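Home | Bench Notes | Opinions | Parts Bin | About | Search

Stop Buying Grippers by the Spec Sheet

I've had the same argument with Sushil Thakur since March, and I'm going to have it here too, where he can only answer in the comments. He thinks you pick a gripper by its numbers. I think you pick it by opening a drawer with it, and then another drawer, until you're sick of drawers.

We've been comparing two sets of fingers on the same arm, the stiff Plestar ones and the softer padded Skesells. On paper the Plestars win by a mile. Grip force is up, travel is up, and the brochure has a very nice graph in it.

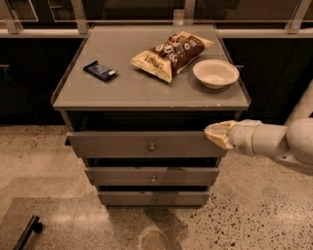 My problem with the brochure is that grip force tells you what happens once you've already got hold of something, and in my experience getting hold of it is most of the job. Take a small round knob on a flat drawer front. It's a lousy thing to pinch, so we spend a lot of our time with the fingertips up near the corner of the drawer front instead, fishing for an edge. For that I want a narrow tip and a bit of give — and neither one has a line in the Plestar table.

Sushil keeps a log, bless him. It stands at 602 drawer attempts, and 582 of those are ones he'll let me quote (the rest had a controller setting wrong, my fault, moving on). I'm not printing a winner's score because we changed the approach angle halfway through, and I'd be comparing apples to furniture.

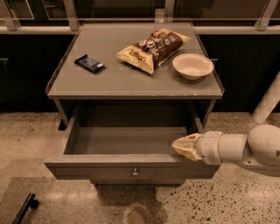

Then there's the matter of where the arm comes in from, which I'd put ahead of finger choice and which hardly ever makes it into a review. Ours reaches in from the side. Once the drawer is out, the fingertips can hang just inside the side wall, near the rim, and a fat finger there has very little room to be wrong in. Swap in something chunkier and you're replanning the whole reach. I've lost entire afternoons to this!

Sânziana Grecu, who wrote our controller code, says I'm blaming hardware for what is really a force limit. She has a point. We turned the limit down to 80 percent of where the Hajdu controller ships it and both sets of fingers got better manners right away.
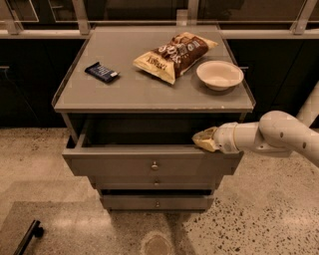
So should a small lab buy the soft fingers first? I would, if your days are mostly handles and edges and household stuff, and I'd keep the stiff ones for parts that have to land in exactly the same spot every time.

The pads do wear, and you'll be buying more of them. I can live with that. A worn pad costs me a few minutes with a hex key, and a stiff finger that catches a drawer lip badly can cost me a wrist calibration — ask me how I know.
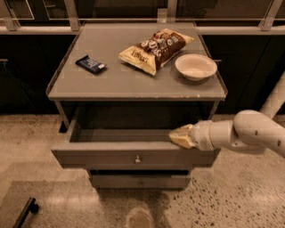

OPINIONS / HARDWARE

What I'd love is for sellers to publish boring tests. Pull a drawer, push it shut, do it with stuff sitting on top, and tell me how often you had to step in. Cuvero has started putting raw trial clips next to its spec tables and I spent longer on those than on any graph. More of that, please, even when the clips are ugly. Especially then.

Comments (3)

gearlash: Same experience with edges vs knobs. We gave up on knobs completely and hook the rim. Works fine until somebody buys a cabinet with soft-close.

Sushil Thakur: For the record, grip force matters plenty when the drawer sticks. Log available on request.

mo_in_the_shop: Which approach angle did you end up with? You mention changing it and then never say.

Related
- Cable routing on a side-mounted arm
- Hajdu controller: the settings I change first
- Are wrist cameras worth the trouble?
- Finger pads, a buying guide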